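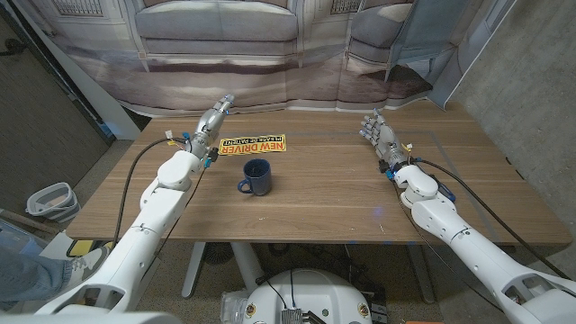
Loïc Marchal écrit que sur son poste, le câble de la main gauche finissait toujours par se prendre sous le coude au bout de quelques cycles, et il demande si le kit Dinu change quelque chose ou s'il ne fait que déplacer le problème vers l'épaule. La question est bonne. Elle porte sur le seul point où la documentation fournie reste muette.

Le kit Dinu est un ensemble de guidage et de maintien de câbles pour robots à deux bras équipés de mains à doigts. Il est distribué par Dresberg sous la référence 3498. Nous l'utilisons depuis juin sur une cellule à table fixe, dédiée à la saisie d'objets courants. Ce compte rendu porte sur le montage, la mise au point et l'entretien. Les performances de saisie n'ont pas été évaluées.

Contenu et qualité de fabrication

Le carton contient 34 colliers réutilisables, 8 guides rigides à clipser, deux brides de poignet et une notice de quatre pages. Les guides sont correctement ébavurés. Les brides de poignet sont la partie la plus soignée du lot : le serrage se fait par une vis imperdable, et la garniture intérieure ne marque pas la coque. Les colliers, en revanche, ont une languette trop courte. Avec des gants, on les ouvre mal, et la tentation est forte de les remplacer par des attaches ordinaires.

Montage

Compter une demi-journée pour deux bras, robot hors tension. La notice propose de partir de l'embase et de remonter vers la main. Nous avons fait l'inverse et nous le recommandons. Le poignet est l'articulation qui impose la plus grande réserve de câble. En fixant d'abord la bride, puis en amenant le poignet en butée dans les deux sens, on obtient directement la longueur de boucle nécessaire. Le surplus est ensuite repoussé vers l'épaule, où il gêne moins.

Ordre suivi :
Repérer chaque connecteur avant débranchement.
Poser la bride de poignet sans la serrer.
Amener le poignet en butée, à la main, dans un sens puis dans l'autre.
Serrer la bride.
Clipser les guides de l'avant-bras, puis ceux du bras.
Fermer les colliers en dernier, du coude vers l'embase.

Pour répondre à Loïc Marchal : le pincement au coude vient d'un guide placé trop près de l'axe. La notice dessine ce guide au ras de l'articulation. Décalé d'une largeur de main vers l'épaule, il laisse la boucle s'ouvrir vers l'extérieur et le câble ne passe plus dessous. L'épaule ne souffre pas de la modification, à condition de ne pas fermer le collier voisin à fond.

Mise au point

Après la pose, il faut reprendre le zéro des poignets. La bride ajoute peu de masse, mais le câble tendu exerce un couple de rappel que la compensation de gravité n'intègre pas. Nous avons refait l'identification de charge avec l'utilitaire Jellumell, un bras après l'autre, l'autre restant en position de repos. Les deux bras doivent être câblés de façon symétrique, faute de quoi les écarts de suivi diffèrent d'un côté à l'autre et le diagnostic devient pénible.

Un essai à vitesse réduite est indispensable avec les mains amenées près du plateau. C'est dans cette posture que la boucle descend le plus bas, et une boucle qui traîne sur la table peut accrocher l'objet à saisir. Baptiste Sabatier a ajouté un arrêt programmé dans cette position, le temps d'un contrôle visuel. Nous l'avons conservé.

Entretien

Les vis de bride se contrôlent chaque semaine le premier mois, puis chaque mois. L'une des nôtres avait pris du jeu, sans conséquence. Les guides retiennent la poussière et se nettoient au chiffon sec. Ne pas employer de solvant, la notice est claire sur ce point.

Comparaison

Les gaines spiralées Arncombe coûtent moins cher et se posent plus vite. Elles raidissent trop le faisceau au poignet et obligent à tout défaire pour changer un seul fil. Le kit Dinu permet d'intervenir sur un connecteur en ouvrant deux colliers.

Avis : bon matériel, notice insuffisante. À retenir pour une cellule sur laquelle on intervient souvent. Pour un bras que l'on ne rouvre jamais, la gaine suffit. Dresberg vend les colliers de rechange à part, mais pas les garnitures de bride.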